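How to fold striped T-shirts so the stripes line up

I love a striped top. I have far too many of them, and for years they lived in a sad heap at the bottom of the wardrobe, because every time I folded one it came out wonky and the stripes made the wonkiness look ten times worse. Then my friend Faustine Guérin showed me how she uses the stripes as a ruler, and I've been a happy folder ever since! It takes 30 seconds a shirt once your hands know the moves (a good bit longer the first few times, so don't be put off).

What you need

A flat surface a bit bigger than the shirt with its sleeves out. A tabletop is best, a bed is too squashy.
Your striped shirts, clean and properly dry.
A basket or drawer for the finished ones.

You don't need a folding board. I bought one, a Sidach, and it's fine for plain tops, but it's the wrong width for mine and it covers up the very lines you want to look at.

A word about stripes before we start

Everything below is for horizontal stripes, the Breton sort that run across the body. They do two jobs for you. Across the shirt, each stripe tells you whether a fold is level. And when you turn a side in, the stripes on the folded bit should sit right on top of the stripes underneath. If they slope off like a staircase, you've gone crooked, and you can see it straight away and put it right before you carry on.

Thin stripes are fussier than fat ones. If you've got a choice, learn on something with nice bold bands and strong contrast. Red and white is lovely to learn on. Also check the side seams: on cheaper tops the front and back stripes often don't meet there, and no amount of careful folding will make them. Trust the front and ignore the back.

Step 1. Spread the first shirt out

Put the shirt down with the neck away from you and the hem nearest you. Pull the others to one side so they're handy but not underneath. Now take hold up by the shoulder, close to the neckline, and draw the fabric out until the body makes a rectangle. I always start from the shoulders because the cloth is firmest there, with the seam running through it, so you can tug without stretching anything. The hem will usually follow along by itself.

Don't fret about perfection. A roughly rectangular shirt is plenty for now, and if the red one is sitting in a crumple on the left waiting its turn, let it wait. 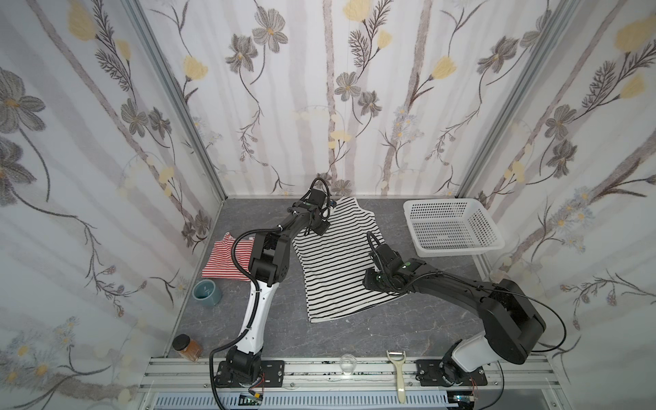
Step 2. Smooth it with flat hands

Start in the middle and push outwards, first towards the sleeves and then down to the hem. Flat palms, no pinching. Look along the stripes as you go. A stripe with a wave in it has a wrinkle under it, and one gentle pull at the side seam normally sorts it out.

If the shirt has been in a heap for a week (no judgement, mine have) give it one good shake by the shoulders and lay it down again. That beats ten minutes of patting.

Step 3. Turn it over

Pick it up by both shoulders, flip it so the front is facing down, and smooth once more. This way the front ends up on the outside of the finished parcel, and you get to see those gorgeous stripes when you open the drawer.

Step 4. Fold in the sides

Bring one side in towards the centre, sleeve and all. Before you let go, match a stripe: choose one near the armpit and one near the hem, and check that both are lying on their own continuation. Then fold the sleeve back on itself so it doesn't stick out past the edge. Do the same on the other side.

You should have a long strip, as wide at the bottom as it is at the top. If it's narrower at one end, open out the second side and have another go. Leave the first side alone! I used to undo everything and it drove me mad.

Step 5. Fold up from the hem

Lift the hem and bring it up to just short of the neckline. Faustine leaves a gap two fingers wide and I do the same, as it stops the collar getting bulky. Then fold in half again. For a drawer where the shirts stand upright, do it in thirds instead.

Long-sleeved tops have more cloth to lose, so they come out chunkier. Lay the sleeves straight down the back, one over the other, before you bring up the hem.

Step 6. Check the edges

Turn the parcel over and look at it from the top. You want straight sides and level stripes. A little corner poking out can be tucked in with a fingertip, there's no need to start again. Loosely folded is still folded, and a slightly soft rectangle stacks perfectly well.

Step 7. On to the next one

Slide the folded shirt off to one side and bring the next into the middle. If it has bunched up, find a shoulder seam first and lift from there, and the rest will drop open for you. Keep your basket at the back of the table where you can reach it without leaning over your good work.
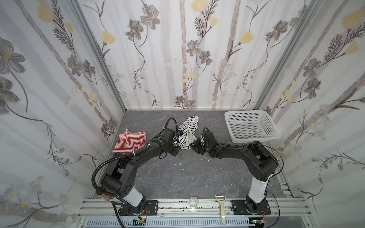 Red and white in a loose rectangle, black and white bunched up, basket at the back.

A few extra tips

Give the table a wipe before you begin. Crumbs and bits of fluff show up horribly on the dark stripes.

Fill the basket from one end and stand the parcels on edge, so you can pull one out without toppling the lot. A basket with holes in the sides is great, as it lets a bit of air through.

Ingvar Brøndum wrote to me in March to say he rolls his. Rolling is brilliant for suitcases and I do it for holidays, but in a drawer I find the stripes twist and the hem curls. Try both and see!

Very slippery fabrics won't hold a crisp fold whatever you do. Give those a looser fold and put them on top of the pile, where nothing is going to slide off them.

If a shirt has a print or a pocket on the chest, use the same folds but make the last one so that the print lands on top. You'll find the one you want much faster on a dark morning.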